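Pralstead workshop spends its winter teaching a robot arm to pick up blocks

By Bláthnaid Ó Gríofa
Feb 25, 2024

PRALSTEAD - If you have walked past the old seed store on the Ditislow road any evening this winter and wondered why the lights were still on, the people inside would like you to know that they are very sorry about the electric bill and very happy with how things are going.

The building has been home since July to Flendel, a small company that is trying to get a robot arm to pick up things it has not been told much about. For now those things are wooden-toy simple: plain rectangular blocks in a metal bin. The arm reaches in, closes its gripper on whatever it has chosen, lifts, and lets go again. Then it does the same thing over, and every try is saved, good or bad, so that the learning program has something to study.

I went along expecting to stay for a cup of coffee and ended up staying most of the afternoon, which I suspect happens to a lot of their visitors. There is something about watching a machine make up its mind that is hard to walk away from. You find yourself leaning in and rooting for it, and when a block slips you let out the same little groan as everyone else in the room.

The program is called Li, a name that started as a label on a folder and stuck. Li begins by knowing next to nothing. Nobody writes out for it where a block's middle is or which way a block ought to be held. It gets the picture from a camera fixed over the work area, it gets a record of where the arm went, and it gets a plain yes or no on whether the block came up. Given enough of those, the staff say, it starts to guess better, and the guesses feed the next batch of tries.

A good batch here is 100 tries, and the team likes to finish two of them before supper. Between batches somebody reaches for the long stick they keep by the door and stirs the blocks around, so the arm does not get used to finding them in the same old spots. I was allowed a turn at stirring and was told, very kindly, that I had been too tidy about it.

Tidiness is a real worry, as it happens. People like to put things in rows, and a program that has only seen rows will be lost the first time it meets a heap. The examples they prize most are the awkward ones, where a block has come to rest against a wall of the bin or on top of its neighbor and the gripper has to come at it from a funny angle.

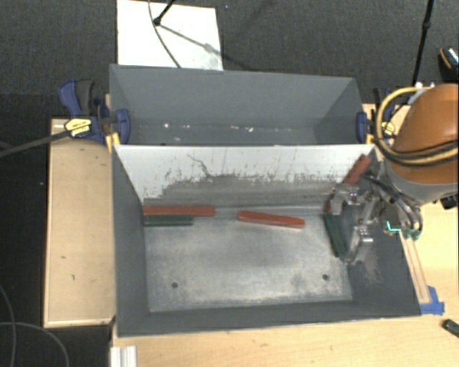 The failures are kept with just as much care. In the early weeks there was some temptation to throw out the embarrassing ones - the arm closing on thin air, or nudging a block into a corner and then giving up on it - but a program that never sees a miss has a hard time telling when it is about to make one. So they all go in, and the staff have grown rather fond of a few of them. Three of the worst get played on the wall screen at the Friday lunch.

What it will all be good for is a fair question, and I asked it. The company hopes to sell the finished program to packing rooms and small parts suppliers, the kind of places where orders change from week to week and setting up a machine by hand for each new item costs more than it saves. That is a ways off. Blocks come first, then blocks mixed in with softer things, and after that a bin of odds and ends that the staff have been bringing from their kitchen drawers at home.

Neighbors who would like to see the arm at work are welcome at an open evening planned for next month at the seed store. The date will be posted on the door and at the Pralstead library as soon as it is settled. Children may come with a grown-up, parking is in the back lot, and there will be coffee and a chance to stir the bin, though you should be ready to have your technique corrected.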